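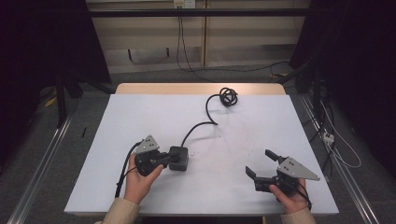 The Clultton Ferry

The ferry from Clultton to Tirnska ran at 5 in the morning and again at dusk, and my aunt had the ticket window for both. The summer I turned 14 she let me sit in the booth with her. I tore the stubs and she took the money. The booth smelled of kerosene from the heater, even in June when the heater was off.

The fare was 80 cents. It had been 80 cents since before I was born, and the sign said so in paint that somebody went over every spring. People handed up a dollar and waited for the two dimes. My aunt kept the dimes in a coffee can because the drawer stuck.

One morning a woman came to the window with a suitcase and a birdcage. The cage had a dish towel over it. She asked if the bird needed a ticket.

"Does it take a seat?" my aunt said.

"It can go on my lap."

"Then no."

The woman put down her dollar and did not wait for the change. She went out on the dock and stood by the rail, away from the men who worked at the cannery across the water. I watched her through the side glass. She lifted a corner of the towel, said something, and put it down again.

The boat was called the Gudia. It was a wide, slow boat with benches down both sides and a stove in the middle that the cannery men stood around in winter. It took forty minutes to cross when the wind was behind it and more than an hour when it wasn't. I had ridden it so many times that I knew which bench had the loose slat.

My aunt held out the two dimes. "Run these down to her," she said.

I ran. The deckhand already had the chain up across the gangway, but he let me duck under it. The woman was sitting on the bench with the loose slat. I gave her the dimes and told her she might want to move over a little.

"Are you from here?" she asked.

I said I was.

"Is there a hotel on the other side?"

I told her there was the Issahaku House, up the hill from the landing, and that it had a porch. That was all I knew about it. I had never been inside. She asked if they would mind a bird and I said I didn't think so, though I had no reason to think one way or the other.

The engine changed its sound then and the deckhand yelled at me to get off if I was getting off. I got off. The boat backed out, turned, and went. I stood there until the wake had slapped against the pilings and quit.

When I came back in, my aunt was writing in the ledger. She wrote down every crossing, the number of passengers and the weather. She asked me what kind of bird it was.

"I didn't see it."

"You were right there."

"It was covered up."

She shook her head and wrote "clear, light wind" in the column.

The woman did not come back on the evening boat, or the next day's. By the end of the week I had stopped looking for her. In August I went across with my aunt to buy school shoes, and while she was trying to get the clerk to come down on the price I walked up the hill to the Issahaku House. The porch had a row of green chairs and a man asleep in one of them. I stood at the bottom of the steps and listened. A radio was going in the kitchen. Somebody was running water.

I went around to the side, where the laundry hung. On the line between two pillowcases was a dish towel, white with a blue stripe. I tried to remember if hers had had a stripe.

My aunt was waiting outside the shoe store with the box under her arm. She said we had missed the good bench by now and she hoped I was happy. We walked down to the landing. The deckhand took our stubs, even though he knew us, and dropped them in his bucket with the others.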